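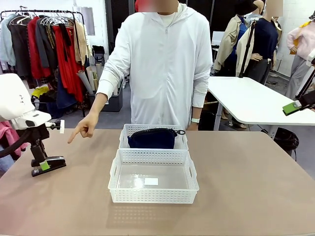 The two-arm set at our test table, with the pouch in the rear basket.

Search reviews Enter keyword Go

Foltano two-arm bench set with Gritus grippers: long-term review
July 3, 2022

We bought the Foltano for pick-and-place trials on small stock items. It arrived in good order and the arms themselves have behaved well. The grippers have not, and most of this review deals with one fault that anyone running the set near people should know about.

Setup took a day and a half. The arms are heavier than the brochure suggests and you will want a second person for the lift. Cabling is sensible apart from the lead on the left arm, which hangs in a loose curve and needs tying back further than the manual shows. The Zhuravel control software installed on the first try. It is grey on grey and the menus are slow, but everything is where you would look for it.

Our trial is simple. Household and office items go on a table, and the arms move them into or out of perforated plastic baskets. A person stands on the far side to reset the items between runs. We did 194 runs through June with the settings as shipped.

The fault is in how the gripper comes back after a pause. When a run is paused from the software, the fingers should hold position until the operator presses resume and confirms. On our left unit the fingers closed as soon as resume was pressed, before the confirm box came up. This happened on 34 runs. It caught a colleague's fingertips while the stapler was being straightened. The pads are foam and there was no injury beyond a red mark, but the closing force was set low at the time. At the higher setting we had planned for boxed goods it would have been a different matter.

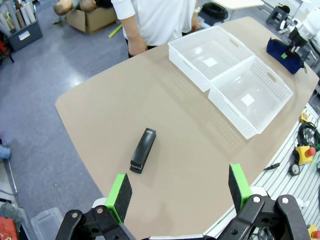 Wrist camera view over the stapler, grippers apart. The yellow stop box is on the shelf at right.

We first blamed the wrist camera, as the fingers sit low in its picture and we thought the software might be reading the foam pads as an object. Covering the lens made no difference. Swapping the grippers left to right did. The fault moved with the gripper, so we are satisfied it is in the Gritus control board and has nothing to do with the arm or the camera.

The emergency stop did its job every time we pressed it. Our complaint is with where it ended up. The lead supplied is short, and ours sits on a side shelf below the level of the tabletop along with the screwdriver and spare cable. The person resetting the items cannot reach it from across the table. We have ordered a second stop for that side, and I would do the same before switching the set on.

Gengate, the dealer, answered our fault report in two working days and asked for the log files. They agreed the confirm step was being skipped and offered a replacement board for $291, or free if we sent the whole gripper back and went without it for the wait. We sent it back. I don't think an owner should be offered a price at all on a safety fault inside warranty.

Until the board is sorted, our rule is that no hands go over the table unless the stop is pressed in. A software pause is not treated as a stop. It slows the work down a fair bit.

Other notes:
Foam pads wear at the inner corner. Buy spares with the set.
The green pad mounts are easy to change with one small screwdriver.
Baskets slide when bumped. We now stick them down.
Fan noise is fine for a shared room.

Arms: four stars. Software: three stars. Grippers: one star, to be looked at again when the repaired unit comes back. If you own the same gripper, pause it with a pencil between the pads, press resume, and watch whether it closes before you have confirmed.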